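Home News Software Hardware Events Archive

Droltier adds simulated wrist cameras to its Zerura planning software

Print this article E-mail this article

February 25, 2022

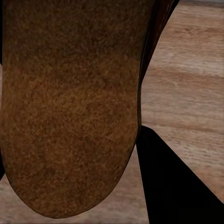 Release covers close-range grasping

CLATENBRIDGE – Droltier has released a new version of Zerura, its motion planning and simulation package for robot arms, with a tool that lets users test grasping software against simulated camera views from close to the gripper.

The company, which is based in Clatenbridge, said the update went out to license holders this week. It is the first major change to the package since July, when Droltier replaced the older collision checker.

Zerura is used to plan arm movements and check them before they are sent to a real machine. Until now its simulated cameras could be fixed only to the cell or to a stand beside it. The new version lets users attach a camera to any link of the arm, including the wrist, and feed the rendered views straight into their own perception code.

At short range an object can fill most of the view, with one gripper finger in a corner and little of the table left to see. Software that estimates the position of an object from its full outline often fails at that point. Droltier said many of its customers had been switching off the camera for the last part of the approach and letting the arm finish the move blind.

The new tool is meant to let them keep the camera on. Zerura can now pass along a position estimate made earlier in the approach, from farther back, and correct it with whatever edges are still in view. If the two disagree by more than a limit set by the user, the planner stops the arm and backs it out along the path it came in on.

Surface textures have been reworked as well. Earlier versions drew most objects in a single flat color, and perception code tuned on them tended to do badly once it was moved to a real camera. Users can now load speckled, grained or striped surfaces, both for the objects and for the table, and change them from run to run. Lighting can be varied in the same way.

Results on test set

Droltier published a short set of results with the release. The company ran 2000 simulated grasps on a set of 20 objects, most of them with rounded ends or soft-looking surfaces that give an edge detector little to work with. With the camera kept on through the whole approach, failed grasps fell by 9 percent compared with the earlier method, according to the company.

Most of the failures that remained came from one finger touching the object before the gripper had started to close. Droltier said the planner treats the fingers as simple solid blocks when it checks clearance, and that the blocks are slightly larger than the fingers in some gripper models and slightly smaller in others. A fix is planned but no date has been given.

The results are for simulation only. Droltier said it has started the same tests on a real arm and will publish those separately. It did not say which arm or camera is being used.

Slower on older machines

Rendering a second camera takes time. The release notes say planning with a wrist view runs around 20 percent slower than planning with a fixed camera alone, and more than that on computers without a separate graphics card. The rendered views can be set to a lower resolution to make up part of the difference. They can also be turned off until the gripper is within a chosen distance of the object, and this is the default setting.

Users who run Zerura without a display, as many do for overnight batches, will need to install an extra rendering library. It is included in the download but is not set up by the main installer.

Ulloa support

The update also adds a link to Ulloa, the open logging tool that a number of Droltier customers already use to record arm movements. Camera views, joint positions and planner decisions are now written to one log with a shared clock, so a failed grasp can be stepped through from start to finish. In earlier versions the planner kept its own log in a separate format – a frequent complaint on the company's user forum.

Logs made with the old format can still be opened, but they will not show camera views. A converter for joint data is included. Scripts that read the old planner log directly will have to be changed, and the release notes list the fields that have been renamed.

Droltier said the old format will be supported for one more release and then dropped.

Availability

The new version is a free update for customers with a current support contract. Others can buy it as an upgrade at the same price as the last one. Academic licenses are covered, but the texture library that comes with them is smaller than the commercial one.

Saved cells from the previous version will load without changes. Cells made before that have to be opened and saved once in the previous version first. Camera positions set by hand in the configuration file should be checked after the update – the direction of the vertical axis has been changed to match the rest of the program.

Droltier is holding an online session for users next month that will cover setting up a wrist camera and choosing a stopping limit. A recording will be placed on the support site afterward.

Print this article E-mail this article

Back to News Next story Top of page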